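Ticket 689: Arm stops with a collision fault when reaching into the bin
Project: Plosus (student bin picking, second semester)
Opened by: Ubaldo Amato
Priority: was High, now Normal
Status: Open, waiting on retest

Monday, 9:40 am
Hi all! We're so close on this one and I'd love some fresh eyes. The arm goes to the hover position over the bin every time, no complaints. Then we send it down for a pick and on some runs it stops partway with a collision fault. Nothing has been touched when it happens, as far as any of us can tell. The program is the same one that passed the dry run with no objects in the bin, speed override at 20 per cent.

What we've tried so far:
- Restarted the controller and reloaded the program. Same fault.
- Re-entered the payload for the gripper. Same fault, though it did get a bit further down on the first go.
- Ran the same path at the same height in the middle of the bin. Fine!
- Ran it toward the side wall with the wrist turned. Faulted 2 times in a row.

Monday, 11:15 am
Reply from Bendix team (software)
Good write-up, thanks. The middle being fine and the side being bad makes me think of the cables before the code. When the wrist turns, how much slack is hanging under the gripper? Can you post the setup as it sits now, with the objects in? Please leave the arm where it is.

Monday, 11:50 am
Ubaldo again. Arm is low over the bin, drives off, objects left as they were. 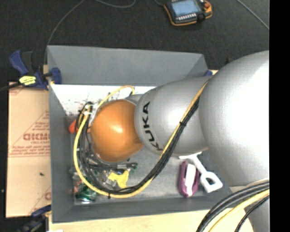

Arm over the bin, cables looping round the orange housing. Shovel and stapler to the right, can near the lower left corner.

I reckon you're onto something with the cables! They come down the left of the housing and swing well out before heading back up the arm, and there's a tie up near the big link. I'd been staring at the pendant all morning and never looked at the loop. With the wrist turned toward the wall, that loop has to go somewhere.

Monday, 1:30 pm
Reply from Bendix team
Yep, that's a big loop. If it presses on the wall or catches on something in the bin, the arm feels extra force and trips. Try this, in order:
1. Jog up clear of the bin by hand before anything else.
2. Turn the wrist slowly through its full range and watch the loop the whole way.
3. Add a tie on the narrower part of the arm. Leave enough slack that nothing pulls tight at either end of the range.
4. Check the bin clamps. If the bin has shifted, your wall limits in the program are off too.
5. Rerun at 20 per cent with the objects out, then with them back in.
Don't raise the collision threshold to get past it, please. We did that on Pellegrini last year and cracked a gripper finger.

Monday, 3:05 pm
Steps 1 to 4 done and wow, step 2 was worth it. At the far end of the wrist range the loop brushed the side wall, and you could see it bow outward. Extra tie is on. One of the clamps took another half turn, so I've re-taught the bin corners as well.

With the objects out it ran the whole side wall path with no fault, first time through! There was a fair bit of cheering. The objects go back in tomorrow, and I'd like to start with the shovel. The handle is such a good shape for the gripper and the Cemix group haven't managed it yet.

Still to do:
- Repeat step 5 with the objects in, up to 100 picks if the lab stays open late enough
- Log the wrist angle for any fault
- Wipe down the white panel inside the bin, it's filthy
- Add a cable check to the start-up sheet

I'll leave the ticket open until the picks are done. Thanks heaps, this has been the best day on the project so far!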